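Home Products Care Guides Spare Parts Find a Store Contact

Section 4: Routine care of the timber top

Read this section before you clean or oil your Flornska table for the first time. It covers weekly wiping, spills, the twice-yearly oil and light repairs. Assembly is in Section 2, and replacement legs and fixings are in Section 6.

The Flornska top is supplied with a textured surface. The ridges follow the grain and can be felt with a fingertip. They are part of the finish and should not be sanded flat. Colour varies from board to board, and darker lines will sit beside lighter ones. Neither is covered as a fault under the warranty.

4.1 What you will need

- Two soft cloths, terry or fine knit. An old hand towel cut in half is fine.
- A soft-bristled brush, such as a nail brush kept for the purpose.
- A bowl of lukewarm water.
- A mild, unscented dish soap.
- Gomow Table Oil, 500 mL (for 4.4 only).

Do not use microfibre cloths with a cut or looped pile on a new top. The fibres catch on the ridges and leave fluff behind. Paper towel tears on the ridges and is no good for anything except blotting.

4.2 Weekly wipe

1. Clear the table completely. Lift items off. Dragging a vase or a fruit bowl will mark the high points of the grain.
2. Brush crumbs out along the grain with the soft brush. Work toward the nearest edge.
3. Wet one cloth, then wring it until no more water comes out.
4. Wipe along the grain in long strokes, from one end of the table to the other. Do not scrub in circles.
5. Rinse and wring the cloth after every few strokes. A dirty cloth pushes grime down into the grooves, where it shows up as a grey line.
6. Go over the whole top again with the second cloth, kept dry.
7. Leave the table bare for 20 minutes before putting anything back.

NOTE: Fold the cloth into a pad for flat areas. For the deeper grooves, bunch it up and press a fold into the groove with your fingers, then draw it along.

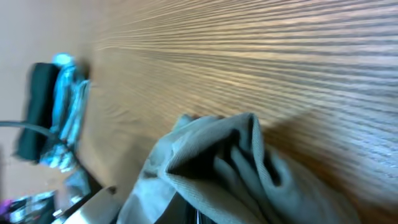
Hang both cloths up once you have finished. A damp cloth left sitting on the top overnight can raise the grain and leave a dull patch in the shape of the cloth, and a coloured cloth may also leave some dye behind. Wash new coloured cloths on their own before you use them on the table.

CAUTION: Never use spray-and-wipe cleaners, bleach, vinegar, methylated spirits or cream cleansers. They strip the oil and may lighten the timber unevenly.

4.3 Spills

1. Blot straight away with a dry cloth. Press down and lift. Wiping spreads the spill along the grooves.
2. For sticky spills, add two drops of dish soap to the bowl of water and dab the area with a well-wrung cloth.
3. Rinse with plain water on a clean part of the cloth.
4. Dry along the grain.

Red wine, beetroot, turmeric and soy sauce will stain a top that is due for oiling. If a mark is still there the next day, leave it until the next oiling and treat it then — most food marks fade a good deal on their own.

Candle wax: let it go hard, then lift it with the edge of a plastic card held almost flat. Do not use an iron and brown paper on this finish.

4.4 Oiling

Oil the top twice a year, or whenever a few drops of water no longer bead on the surface. Tables near a heater or a north-facing window may need it more often.

1. Clean the table as in 4.2 and leave it to dry overnight.
2. Open a window. Cover the floor under the edges of the table.
3. Shake the bottle. Pour a small amount of oil onto a cloth, never directly onto the timber.
4. Work the oil in along the grain, one board at a time.
5. Wait 20 minutes.
6. Wipe off all remaining oil with a clean cloth. Check the grooves from a low angle, with the light behind the table. Any shiny pools need to come out now or they will dry tacky.
7. Keep the table clear until the following day.

WARNING: Oily cloths can heat up and catch fire without a flame. Do not scrunch them up and put them in the bin. Lay them flat outdoors, away from anything that burns, until they are fully dry and stiff, or soak them in water and seal them in a metal tin.

4.5 Light scratches

1. Rub the area along the grain with a dry cloth. Many marks are only on the surface.
2. If the scratch remains, apply a little oil with a cotton bud and leave it for an hour.
3. Wipe off and compare with the surrounding timber in daylight.
4. Repeat once if needed.

Deeper gouges, burns and lifted edges should be looked at by Goltura. Quote finish code 851 and include the name of the store where you bought the table. Owners who bought through Mercado should contact Goltura directly, as the store does not hold repair stock.

Repair enquiries: Farzana Matubbar, Goltura Customer Care
Finishes and oils: Ashraful Kanagaratnam, Goltura Workshop

The workshop is closed on Fridays and for most of December.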